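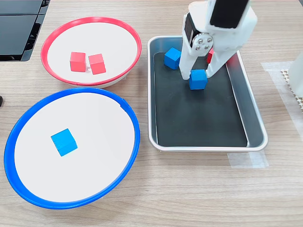

A gripper lowered over a blue cube during a sorting session at Pondska's workshop in Jarport. Photo: Flora Farquharson

JARPORT – A small robotics firm is looking for local people to spend a few hours a week guiding a robot arm by hand, so that a computer program can learn from how they do it.

Pondska, which rents two rooms above the old ticket office on the harbour road, began recording sessions in February. The task is a simple one. Red and blue cubes are put in a metal tray, and the person at the controls uses the arm to pick them up one at a time and drop them in the bowl of the same colour.

Each full run, from the first cube to the last, is saved as one example. The firm wants 300 of them before it starts training the program, and had recorded 200 by Friday.

"People think we write down the rules for the robot, and we don't," said Agata Cirillo, who runs the project. "We show it the job being done, many times over, by different people. The program looks at the camera pictures and at what the arm did, and it tries to work out what to do next."

The operator does not touch the arm that does the sorting. They hold a second arm of the same size, fixed to a separate bench, and the first one copies its movements. A camera over the table records the cubes, the tray and the bowls while the position of every joint is stored alongside.

Nine people have taken part so far, most of them staff and their relatives. Ms Cirillo said that was too few, as the recordings were starting to look alike.

"Bernardo always goes in from the left, and he always takes the blue ones first," she said. "If we only had Bernardo, the robot would be lost whenever a red one was in the way."

Bernardo Azevedo, a technician at the firm, has recorded more runs than anyone else. He said the hardest part was closing the fingers at the right moment when two cubes were lying close together. A cube that is nudged or dropped does not spoil a run, provided the operator goes back for it.

"We keep those," he said. "It has to see how you put a mistake right. What we throw away is when somebody stops to answer the phone."

The cubes are moved to new places in the tray before each run, and the bowls are swapped over from time to time. Blinds are sometimes left up so that the light changes through the day. An early set of recordings, all made on one afternoon with everything in the same spot, had to be dropped after the trained arm reached for places where there were no cubes.

The work is being paid for partly by Rebelo, a packing company on the industrial estate, which hopes to use a larger arm to sort returned goods. Horácio Vieira, its operations manager, said the company had no date in mind for putting one on the floor.

"Cubes are a long way from a box of mixed returns," he said. "I would like to see it manage the cubes first, on a table it has not been trained on."

He said no jobs at the Jarport site depended on the outcome. The sorting of returns there is now done by an evening shift, which the company has had trouble filling.

Once the sorting examples are complete, Pondska plans to move on to a second task, folding small cloths, under the working name Samum. Ms Cirillo said cloth was harder to record because it rarely landed in the same shape, and she expected to need more operators for it.

Sessions last an hour and are paid, with a break half way through. No experience is needed and most people get the hang of the controls in around 3 runs, according to Glória Louro, who books the sessions. She said the firm would welcome left-handed people in particular, as it has none on its list at present.

"You do get a stiff shoulder if you grip too hard," she said. "We tell people to hold it like a pencil."

Operators' faces and voices are not recorded. The camera points at the table, and any run in which a person leans into view is checked before it is kept.

Anyone interested can call in at the harbour road rooms on a weekday morning or leave their name at the library desk. Operators must be 18 or over. The firm has also offered to show its recordings to pupils at the secondary school, and a visit is being arranged for after the half-term break.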